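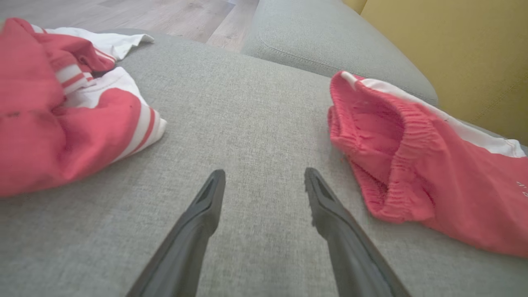 The reviewers of our earlier workshop version asked why a grasp method for clothing should need a wrist view at all, given that an overhead camera already sees the whole pile. One of them put it more bluntly: a policy that looks from the wrist is always half blind, and the numbers should show what that costs. This section tries to answer that request.

Figure 3. Wrist view with both fingers open over a sofa cushion, a red and white garment on the left and red and white shorts on the right.

4.2 Choosing between two garments of similar color

Posted in June by the Lestard manipulation group
2 comments | 7 shares

Most grasp errors in our first tests came from color. When two items share a palette, the segmentation step tends to merge them into one region, even with bare fabric between them. The grasp point is then placed near the center of the merged region, where there is nothing to hold. Figure 3 is a case of this type. Both items are red and white, and the gap between the fingertips opens onto plain gray upholstery.

We compare two policies. The baseline, Etatwood, takes the overhead image and picks a grasp point once, before the arm moves. Our method, Lucero, takes the same overhead image for the approach but picks the grasp point again from the wrist camera once the fingers are near the surface. The second choice uses local cues such as waistbands, hems, seams and folds. A gathered waistband like the one on the shorts in Figure 3 is a strong cue, because its ridges stand up from the cushion and run in one direction. Flat printed panels are weak cues and are given a low weight.

Both policies were trained on the Zunditz set, which holds 3624 labeled grasps on household textiles. Labels mark the contact point and the finger angle. We did not add color changes during training. Doing so helped with plain items but made the stripe and panel edges harder to find, and we left it out of the final runs.

The re-choice step is limited to 3 candidates. With more than that, the policy began to switch back and forth between items while the fingers hovered, and the arm stalled. With a single candidate it behaved much like the baseline. A short hold on the chosen item — the policy may not change its target once the fingers start to close — removed the remaining stalls.

Lucero made fewer empty closes than Etatwood on pairs of similar color. On pairs with clearly different colors we found no difference worth reporting. The method is slower, and it still fails when the top item fully covers the one underneath, since the wrist view then has no edge to work from.

Comments

gridlock_m: Did you try it on a patterned sofa? Gray fabric seems like the easy case for finding edges.

Reply from the authors: Only plain upholstery so far. We expect patterned covers to be harder and plan to test them next.

tessel: Would like to see the stall cases written up too.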